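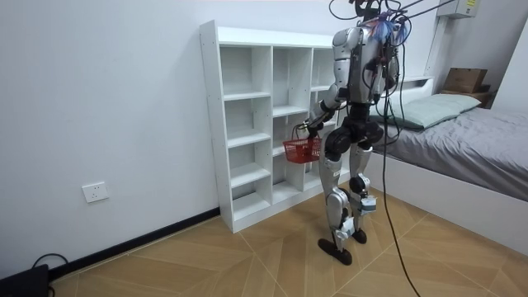 The humanoid at the shelves in the bedroom test space, red basket in hand. Photo: Hervé Lecomte

Ask anyone at Skelari what the hardest household job is and you won't hear about stairs. You'll hear about carrying things. A basket swings, the swing tugs at the arm, the arm nudges the hips, and a robot that walked beautifully with empty hands starts to wobble.

The usual fix is to teach walking and carrying separately, then bolt the two together. Lecomte's team threw that out. Their method, called Wirton, trains one controller for the whole body and treats whatever is hanging from the hand as part of the robot – a sort of extra limb that it can feel but can't steer.

I love how simple that is! And the numbers are a treat. Over 1834 walks to a shelf with a load in hand, the old two-part controller got there without a stumble 917 times, exactly half. Wirton managed it in all but 19 of the same number.

Training still happens mostly in simulation, with the basket's weight and swing changed at random on every run. El Khatib, who wrote that part of the code, reckons the next gains will come from softer loads, like a bag of oranges that shifts its shape as you walk. Putting things neatly onto the shelf is a separate problem, and the group hopes to have first results on it in May.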